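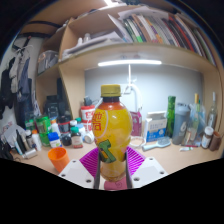
Drink bottle, yellow cap

Can I freeze juice in the bottle it came in??
Posted in Kitchen & Food Storage > Freezing

Rodrigo Morais
Going camping in August, 9 of us, cooler is small. Want to freeze juice in the plastic bottles and use them as ice packs, then drink them as they thaw. Tried one last year and it split down the side, sticky mess all over the freezer. Do I need to pour some out first? Also how long do they take to thaw. Drive is 133 miles if that matters.

4 comments

Hélder Bragança
Yes pour some out. Juice expands when it freezes, so leave a good two inches at the top, more if the bottle has a narrow neck. Cap on loose, stand it up in the freezer, tighten once its solid. Don't lay it flat, mine leaked under the drawer and I was chipping at it for 30 minutes.
Thawing depends on the cooler. Mine were still half ice the next morning. Shake before you drink, the sweet part melts first and what's left tastes like water. Nothing fizzy!!

21 people found this helpful

Abreu
just buy ice

Butovow
Agree with Hélder mostly. Skip glass obviously. I move mine to wide mouth bottles, less trouble with the neck. Pulp settles wierd but tastes fine. Freeze two days ahead, overnight wasnt enough for the big ones.

Share (9)

Related
Can you refreeze thawed juice?
Best way to pack a small cooler
Freezer drawer stuck with ice, help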